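Shared kitchens > Cleaning and upkeep > Limescale marks on dark granite, what do you use?

hertta_r
Hello all. In our office we have a small kitchen on the second floor, with dark speckled granite. The water in our building is very hard and every evening I find white rings on the stone. I have tried washing-up liquid and a soft cloth. The rings come back, or maybe they never left. What do you use?

griko17
Vinegar, half and half with water. Leave it five minutes and wipe.

Sesness
Please do not put vinegar on granite. It can dull the sealer, and then the stone drinks every coffee drop. I paid for a new sealing in January and I don't wish to do it again.

griko17
I have done it for years and my worktop is fine.
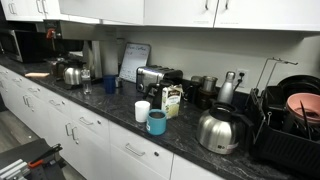
hertta_r
The rings are worst where people put down things that drip, so I would like to change the order of the counter also. At the moment the mugs and the paper cup stand out in the open, the small "Fresh Coffee" board leans at the back with a mug in front of it, and the drying rack is at the other end from the coffee brewer. My colleague Marjatta Rautiainen thinks the rack should move next to the brewer. I think then we have no place for the milk.

Sesness
I agree with your colleague. Also put a tray under anything that is poured from, so the thermal carafe and the black pitcher. Our tray cost very little and the rings are nearly gone.

lahtinen_528
A tray only hides the problem, because the water stays under it. For the old marks I use a plastic scraper, held flat, and warm water with a drop of soap. It is slow work. Dry it with a cotton towel after.

griko17
Scraper on a polished stone, and you are afraid of my vinegar?

lahtinen_528
Plastic, I wrote. Not metal.

hertta_r
Thank you, I will try the scraper first in a corner. Does somebody know how I can see if the sealer is still good?

Sesness
Put a spoon of water on the stone and wait 15 minutes. If the place goes darker, it needs sealing.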